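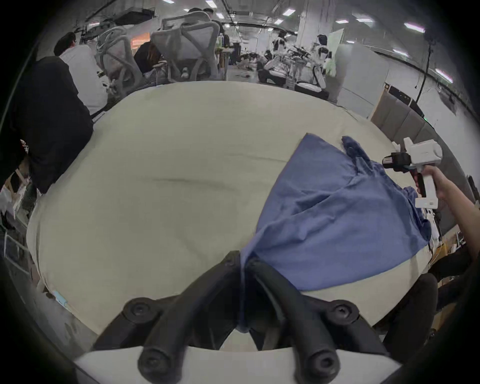

Two hand-held grippers on one blue shirt, seen from the camera on the other tool.

Vamberg Shirt Handling, data card

Hello, and thanks for stopping by! Vamberg is a small set of two-handed cloth demonstrations that we put together for our work on learning to unfold and flatten shirts, and we hope it saves you a bit of the trouble we went through (cloth is wonderful stuff, but it does love to hide its own corners).

What you get

110 demonstrations with 33 different garments, recorded by 3 operators. Each one comes with video from both grippers, the opening width of the fingers over time, and a short text label such as "spread shirt" or "fold sleeve in".

How we use it

Our baseline, Fuvik, predicts the next short stretch of motion for both hands together. We also trained a version with a separate model for each hand, and it did noticeably worse whenever the fabric had to be held up by two corners at once, as the hands drifted apart and pulled one corner free. The training script is in the folder called Lie, along with the settings we ended up keeping.

Things to know before you start

All of it was recorded at our Heluvville office on a padded tabletop, so please don't expect a model to carry straight over to a bare desk. People walk by in the background, and we left them in on purpose.

Questions and bug reports are very welcome, and Florante Macapagal reads every one of them.

Last updated Monday, January 31, 2022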